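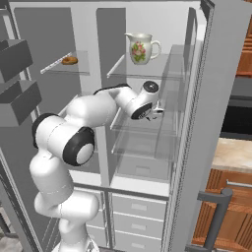 Rules for robots that work in kitchens

February
By Henrik Ostermann
Last updated: February

Your school probably has a rule about not running in the corridor. Your kitchen at home has rules too, even if they have never been written down. Knives go in the drawer with the blades the same way round. You turn the pan handle in so that it doesn't stick out over the edge of the cooker.

Robots need rules as well. Most of the rules are written for the people who design, build and look after the robot. A robot can't read a rule book and decide to be good. People have to turn each rule into something the robot's computer can follow, such as a speed it must never go above.

This page is about robot arms that do jobs in kitchens, like opening a fridge and reaching for something on a shelf.

What is a standard?

A standard is a set of rules that lots of people have agreed on. There are standards for bicycle helmets, for plugs and for the paint on toys. There are standards for robots too. Some are for robots in factories and some are for robots that help people at home.

A standard is usually written by a group of people who know a lot about the subject. They meet, they argue, they write a draft, and other people read it and send in comments. It can take years. When new kinds of robot come along, the standard has to be looked at again.

A company might also have its own rules, on top of the standard. Wukex, a firm that makes robot arms, has 16 rules for working around fridges, cupboards and drawers. The firm calls this list the Skitard code. We have used some of the rules from it on this page.

Start with what could go wrong

Before anyone writes a rule, they make a list of hazards. A hazard is something that could hurt a person or break something. Finding hazards and working out how serious they are is called a risk assessment.

Think about a fridge. It seems like a safe thing, but look at what could happen when a robot arm uses one:

- A finger could be trapped between the door and the fridge.
- A door could swing into somebody standing beside it.
- A glass shelf could crack if the arm knocks it.
- A jug could tip over.
- The arm could pull so hard on a door that the whole fridge moves.
- The door could be left open, and the food could get too warm.

For each hazard the people ask two questions. How likely is it? How bad would it be? A dropped bread roll is quite likely but not very bad. A trapped finger is worse, so it gets more attention.

Then they try to deal with the hazard. The best way is to remove it altogether, for example by giving the arm rounded parts with no sharp corners. If it can't be removed, they look for a way to protect people from it. Warning signs and instructions come last, as people don't always read them.

Rules about doors

Doors take up a big part of the Skitard code. A fridge may have one door or two. With two doors, opening one doesn't tell you anything about the other. The robot must check each door by itself.

The code says the arm must come up to a handle slowly. It must not grip until the gripper is in the right place. If it pulls and the door doesn't move, it is allowed to pull a little harder, but only up to a limit. After that it has to let go and wait for help. Real fridge doors have a rubber seal that can make them stick, so the limit must be high enough to open the door and low enough not to break the handle.

The arm also has to know how much room a door needs to swing. If a person steps into that space, the arm stops.

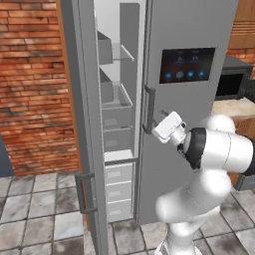
Rules about practising

Robots can practise in a kitchen that exists only inside a computer. This is called a simulation. It works a bit like a video game. The fridge has doors and shelves, and the computer works out what would happen if the arm pushed or pulled them. If the arm bumps a jug in a simulation, there is no mess and no one is hurt.

The Skitard code says a new task must be tried in simulation first. For opening a door, the arm has 50 tries. It has to do the job properly in 49 of them. If it doesn't, the engineers look at what went wrong, make changes, and the arm begins again with a new set of 50.

"Properly" has to be explained, or people would argue about it. The code says the door must end up open, nothing may fall, and the arm may not touch any part of the fridge that it wasn't meant to touch.

Passing in simulation doesn't mean the robot is ready for your house. A computer kitchen is tidier than a real one. A real door might be heavier, or have a sticky handle, or have a tea towel hanging on it. So the next tests use real equipment, with a trained person standing by the stop button.

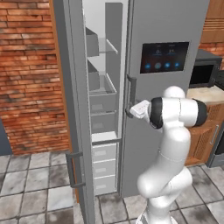

A robot arm with its gripper beside the handle of a closed fridge door. The kitchen is a computer simulation.

Rules about stopping

Any robot arm that works near people needs a way to be stopped quickly. On many machines this is an emergency stop button. It is usually red with yellow behind it, so it is easy to find. Anyone can press it. You don't have to be in charge and you don't have to ask first.

After an emergency stop, the robot must stay stopped when the button is let out again. A person has to check that everything is safe and then start it on purpose.

Who checks?

Sławomir Tokarz is a robot inspector at Puvby, a test centre. He uses a checklist with 58 questions on it. Some are about the machine, such as whether any cables are worn. Others are about the people, such as whether they have been trained and whether they have written down the results of their tests.

"If it isn't written down, I have to ask them to do it again," he says. "They don't always like that."

If you are near a robot arm

- Stay behind any line or barrier.
- Ask a grown-up before you go close, even if the arm is still. It may be waiting for its next instruction.
- Tie back long hair and tuck in scarves.
- Don't put your hand between the gripper and the thing it is reaching for.
- Find out where the stop button is.

Words to know

Gripper: the part at the end of the arm that holds things.
Hazard: something that could cause harm.
Risk assessment: finding the hazards and working out what to do about them.
Simulation: a copy of a place or a job, made on a computer.
Standard: a set of rules that many people have agreed to use.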